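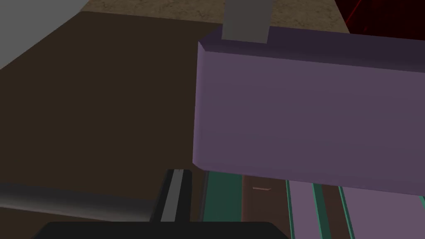
第1页 标题页:给柜子乱涂颜色,以及这样做能换来什么

(等灯暗下来再开口。Pfeiffer厅的灯要暗两次,第一次暗完会自己亮回来,别上当。)

大家下午好。我今天要讲的工作叫Polell。名字没有含义,不要在提问环节问名字。上一次有人问,我当场编了一个缩写,后来发现那个人把它写进了引用。

合作者是Shafiq Khondokar和Ross Gourlay。Shafiq写了仿真里的随机化部分,Ross写了把随机化关掉的部分,两个人的提交记录读起来像离婚案卷宗。

先说一句背景里这个画面:训练时策略看到的大致就是这种东西。紫色的一大块,后面一条石纹,下面一排红褐、绿、紫的竖板。审稿人二号的原话是“请作者确认渲染器没有损坏”。渲染器没有损坏,我们确认过了,还写进了附录。

(停一下。有人笑就多停一秒,没人笑就直接翻页。)

第2页 问题

我们想让机械臂在厨房一类的环境里干活:开抽屉,开柜门,把东西从台面挪到另一处台面。这种任务做的人很多,我不展开讲动机,默认在座的各位都看过那种老人坐在沙发上微笑、机器人端水的示意图。

难处是数据。真机数据贵,仿真数据便宜,便宜的东西有便宜的毛病:策略在仿真里学会的是“白柜子右边那块灰色就是把手”。换一间厨房,柜子成了木色,它就站在那里,对着一块完全正常的门板陷入沉思。

常见的解法是把仿真做得更像真的。更好的材质,更好的光照,更好的反射。我们组没有美工,也没有请美工的钱,所以走了另一个方向:每条轨迹里的柜子都换一种颜色,难看到策略没法依赖颜色为止。

域随机化是老办法,这一点我主动承认,省得大家举手。我们加进去的东西在第4页。

第3页 设置

(这页字多,别照着念。)

两路视角,一路在外面看全景,一路跟着夹爪走。后面说“近景”,指的都是后一种。

近景的毛病大家从标题页的画面里就能体会:一块紫色占掉右半边,夹爪的手指从下面伸上来,指尖离那块紫色的左下角隔着一道小缝。至于这块紫色究竟是什么,单看这一张,我自己也不敢打包票。红褐色板子上有一小截铜色的东西,像个把手,只有一小截。我们就是要策略在这种条件下做决定,听起来很不讲道理,可真机上的近景也不会更体贴。

仿真数据一共3934条轨迹。为什么是这个数:计划里要更多,集群在那一晚做了计划外的维护。我们看了看手里的数,觉得它也挺有个性,就停了。

配色方案40套,由Shafiq写的脚本生成。他坚持每套方案内部要“自洽”,也就是同一排柜门可以用几种颜色轮着来,但同一种颜色在一条轨迹里不许漂移。我当时觉得这是审美洁癖。后面会看到这个洁癖值多少钱。

任务失败的判定、时间上限、物体初始位置的采样范围都在附录里。附录很长,我对它的长度感到自豪。

第4页 方法:一致的难看

(这页是重点,讲慢一点。)

以前做随机化,很多人图省事,每一帧重新采样一次纹理。柜门上一帧绿,下一帧紫,再下一帧变成大理石。这样训出来的策略确实不看颜色了。它基本上也不看别的了。

原因讲起来很朴素。近景里物体经常只露一个角,策略需要把前后几帧接起来,才知道自己对着的是哪个面。颜色每帧都跳,接起来的线索就断了。我们等于蒙着它的眼睛教它认路,然后抱怨它迷路。

Polell的做法分三块。

一,轨迹内颜色固定,轨迹间颜色随便换。一块板子在这条轨迹里是绿的,那就绿到底。

二,按部件上色,不按房间上色。相邻的门板、侧边、台面各自取色,所以会出现红褐挨着绿、绿挨着紫的情况。好处是部件之间的边界总在,策略学到的是“这里有一条边”,至于边的两侧分别是什么颜色,它管不着。石纹也会用,只用在一部分表面上,其余的面用纯色。全用石纹我们试过,那个版本的训练曲线我没有放进幻灯片,怕小朋友看到。

三,训练时加一项对比损失:同一个动作序列,换一套配色重新渲染,两边的特征要拉近。动作完全一样,几何完全一样,只有颜色不同。这一项要多渲染一遍,费时间。Ross为此给我们所有人发过一封邮件,标题是“电费”。

(如果有人问损失的权重怎么调:网格搜索。如果追问:很粗的网格搜索。)

第5页 为什么不把画面做漂亮

这个问题每次都有人问,所以我先回答。

我们真的试过。去年11月,Ross从Fondodix那边要来一套材质库,木纹能看见毛孔,金属能照见人。渲染一条轨迹的时间够我下楼买咖啡、排队、被告知咖啡机坏了再走回来。

训出来的策略在同一套材质下表现很好,换到另一套就掉下去。它爱上了那种木纹。我们把木纹换成纯紫色,它对着紫柜子的动作只能用“礼貌地回避”来形容。

我不想说逼真没用。光照对深度估计有帮助,阴影对判断夹爪和物体的间距也有帮助,这两样我们都留着,大家可以看到画面里的圆杆上是有明暗过渡的。我们放弃的只有材质这一项,省下的时间拿去换颜色。

第6页 对照组

基线叫Dellar,是我们自己组上一代的方法,逐帧随机纹理。打自己的上一代不算欺负人,而且代码跑得起来,这在基线里属于稀有品质。

对照一共四组:

不随机化。
Dellar,逐帧随机。
Polell去掉对比损失。
完整的Polell。

所有组用同样的网络、同样的轨迹、同样的训练步数。随机种子也一样。有人会说种子一样反而不公平,那我们会后聊,请带咖啡。

(翻页前喝水。)

第7页 结果一:换颜色

(指着柱状图讲,不要背对观众。上次彩排Shafiq说我的后脑勺讲得很清楚。)

测试用的是训练里没出现过的配色。

不随机化那组,第一根柱子,请前排的观众替后排确认一下它确实存在。

Dellar比它高,但在开抽屉这一项上很挣扎。看录像能看到夹爪在把手前面来回晃,像在挑水果。我们的解释是它接不上前后帧,这个解释有第8页的实验支持,先欠着。

去掉对比损失的Polell已经把大部分差距补上了。也就是说,光是“颜色别在中途变”这一条,就值大部分的钱。这一条是Shafiq的审美洁癖。我为此请他吃了一顿饭,他要求写进致谢,我写了。

加上对比损失,再高一点。高得不多,误差棒有重叠,我不打算假装它们没有重叠。它主要帮到的是近景被大块表面占满的时候,这种时刻在总步数里占比不高,但失败多半发生在那里。

第8页 结果二:拆开看

这一页回答“你怎么知道是前后帧的问题”。

做法很简单:只让策略看单帧,把历史去掉。如果我们的解释是对的,Dellar和Polell的差距应该缩小。

差距缩小了。Polell掉下来,Dellar基本没动,因为它从来没用上过历史,也就无所谓失去。

反过来做,测试时故意让颜色中途跳一次。完整的Polell会愣一下,夹爪停住,几步之后恢复。去掉对比损失的那组愣得更久,有几次再也没有恢复过来。我对此怀有一定的同情。

第9页 结果三:要多少数据

3934条全用上,和随机抽2000条,成绩放在同一张图里,两条线几乎叠着。我们为多出来的那些轨迹付过机时,所以画图时把两条线用了反差很大的颜色,算是一种悼念。

这里要小心措辞。它说明在我们这些任务上,多加轨迹收益很小。它不说明在你的任务上也一样。上次讲完有位听众回去把数据删了一半,后来写信给我,语气很克制。

配色的套数就不一样了。从少加到40套,曲线一直在往上走,到最右边还没平。为什么停在40:脚本里写的就是40。接着往上加的实验正在跑,今天没有图。

第10页 真机

(最容易被追问的一页,态度要诚恳。)

真机上只做了开柜门和开抽屉。没有微调。

好消息:柜子的颜色不再是失败原因。我们在柜门上贴过彩纸,贴过报纸,贴过Ross的围巾,策略都照开。

坏消息:颜色不是原因之后,别的原因就露出来了。把手太细夹不住。柜门太紧拉不动。抽屉里塞得太满,拉到一半卡死。这些事情仿真里一件都没有,我们的仿真抽屉滑得像抹了油。

所以请把这个工作理解为:我们把一个问题搬走了,它后面站着三个。

第11页 做得不好的地方

近景里只剩一整块纯色的时候,策略没有办法。没有边,没有把手,什么都没有,它会往后退一点再看。后退是它自己学会的,我们没有教,我也不敢在论文里夸,怕审稿人让我们解释。

透明和反光的表面没做。玻璃柜门目前按“不存在”处理,夹爪也确实是这么处理的,有一次声音很大。

配色是人写的脚本,脚本里有Shafiq的偏好。统计下来紫色偏多。他说是均匀采样。我们查了,是均匀采样,只是采样的那个色彩空间里紫色占的地方大。下一版换空间,紫色爱好者请尽早下载当前版本。

第12页 代码和致谢

代码和配色脚本都公开,地址在屏幕上。说明文档更新到2020年8月25日,之后的改动写在提交信息里,Ross写的那些要连起来读。

轨迹数据也公开,下载前请看一眼硬盘。

感谢Fondodix借出材质库,虽然我们拿它得到了一个对它不太有利的结论。他们看过初稿,回信说“有意思”。

感谢Shafiq的洁癖。(已承诺,必须念出来。)

备用问答

问动作空间:末端位姿增量加夹爪开合。别展开,容易超时。

问为什么不用深度图:用过,在附录。结论是有帮助,但真机那台深度相机在近处全是洞,帮助也跟着漏掉了。

问和数据增强里的颜色抖动有什么区别:抖动改的是整张图,我们按部件改。整张图一起偏紫,部件之间的相对关系还在,策略照样可以偷懒。附录里有这组对照,表现介于不随机化和Dellar之间。

问能不能用生成模型来换材质:可以,有人在做,我们自己试的时候把手经常被画没。如果提问的人就是在做这个的,夸一句,请他会后演示。

问人看着这些画面会不会不舒服:Ross标了一周失败案例,之后把自己家厨房刷成了白色。

问题要是拖到点了,主持人会站起来。他站起来就关投影,线在讲台左边。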